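Hotel chain drops the top sheet, and Conatach has opinions

Jan 3, 2019

CONATACH - Guests checking into the Hagedorn on Front Street this week will find a bed, two pillows and a small printed card explaining why they have been given less bedding than they are used to.

The card is four paragraphs long. The short version is that the top sheet, the thin flat one that goes between the sleeper and whatever is keeping the sleeper warm, has been retired. In its place is a duvet with a washable cover. The hotel's owner, the Vevari group, calls this "the simplified bed" and plans to have it in all 6 of its hotels by May.

Vevari says the change will save 2,786 loads of laundry a year across the company. It does not say what will happen to the room rate, which at the Hagedorn went up on Tuesday.

The top sheet has had a quiet life up to now. It gets kicked to the foot of the bed by midnight, winds itself around one ankle and is pulled straight in the morning by somebody paid to do it. Few people had given it much thought. Then the Hagedorn took it away, and by Wednesday afternoon the front desk had received 200 comments, by the manager's tally, from a hotel with 64 rooms.

"Some of them were from people who haven't stayed with us," said Margit Nyitrai, who manages the hotel. "One was from a man who wanted to know if we were coming for the fitted sheet next. I told him we had no plans."

Nyitrai said the cover on each duvet is changed after every stay, a point the card makes twice and the desk clerks have been told to make a third time. Guests who want a top sheet can call down for one. They will be brought a top sheet, folded, and may put it on themselves.

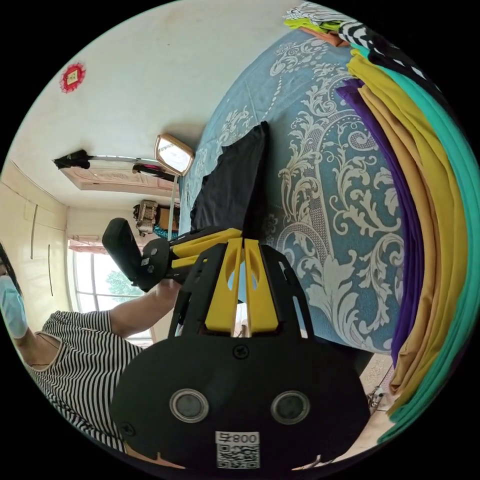 Gergely Bodnár wrote to this newspaper that he had slept under a top sheet for his entire life and did not intend to stop on the advice of a card. A duvet, he went on, offers a person two temperatures, and one of them is the temperature of the room. He added that his wife disagrees, that she has disagreed since their honeymoon, and that he would be grateful if his letter could run on a day she is out of town.

The housekeeping staff, who might be expected to know the most about it, are split. Stripping a bed is quicker now. Getting a king-size duvet into a clean cover is another matter, and the Hagedorn held a training session last month at which the recommended method was shown on a screen in the breakfast room. It involves turning the cover inside out, laying the duvet on top and rolling the two together like a rug. Several employees have gone back to the older method, in which you climb partway inside the cover and hope for the best.

Across the street, the Cetport Inn has wasted no time. A banner went up over its entrance on Wednesday reading "WE STILL HAVE SHEETS." The inn has also brought out a Full Bed Package, which comes with a top sheet, a blanket, a bedspread and a coupon for pie. Asked how this differs from the ordinary room it was selling in December, a clerk thought for a moment and said the pie.

Local stores report mixed effects. The home goods counter at the Conatach shopping center had a small run on flat sheets over the holiday, which the clerk there put down to the hotel news and also to the fact that they were half off.

The town council has no authority over bedding, but it will hear about it anyway. A petition asking the Hagedorn to reconsider had 565 signatures as of Wednesday night, more than were collected last year for repairs to the Mill Street bridge. It is to be read into the record at the next regular meeting, after parking and before snow removal.

Vevari said in a written statement that it values the feedback and that the top sheets already pulled from its rooms will not go to waste. They are being cut up for cleaning rags. The company expects the supply to last nine years.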